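New routine for the box cell at Flenholm

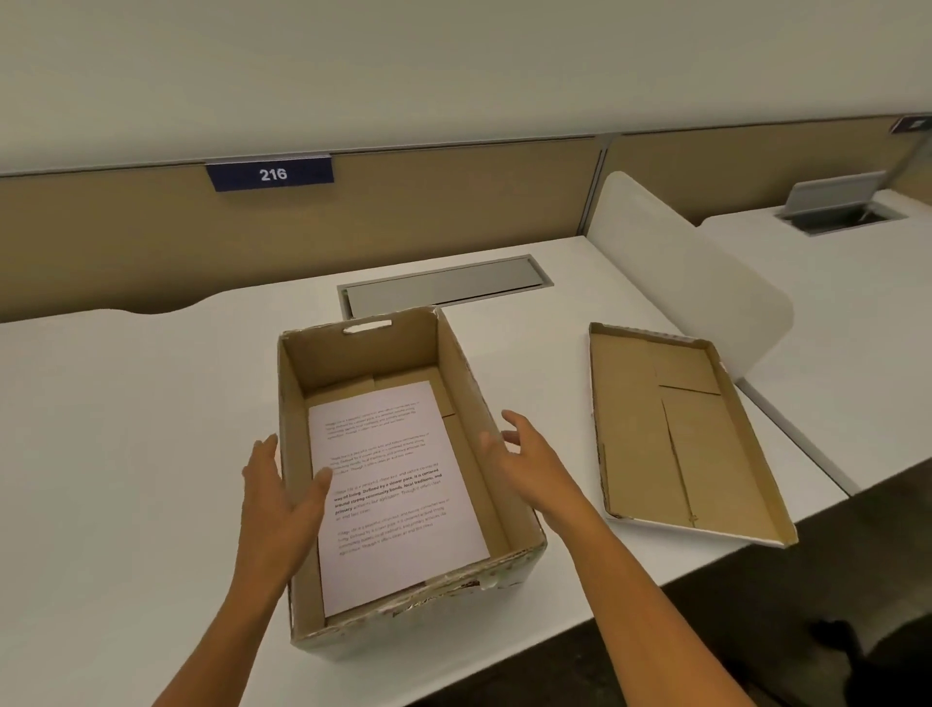 We finally gave the packing cell at Flenholm a proper going-over on Tuesday, and I'm pretty chuffed with how it's running! The Mühlbauer arm had been dropping its grip on every sixth box or so, and I'd blamed the software for weeks. Wrong – two of the suction cups had gone hard and the vacuum filter was grey with cardboard dust. New cups, new filter, then I taught the pick points again from scratch. I like a tired old carton for that, with frayed rims and a sheet of print lying in the bottom, because if the arm is happy with one of those it'll cope with anything off the Mirnuder line. By knock-off it had done 1397 picks and missed 12, nearly all of them on the first pallet while I was still fiddling with the approach height. From now on the cups get checked every fortnight and the filter gets a blow-out each morning before start-up. Faltov gets the same treatment in November, once the spare cups turn up.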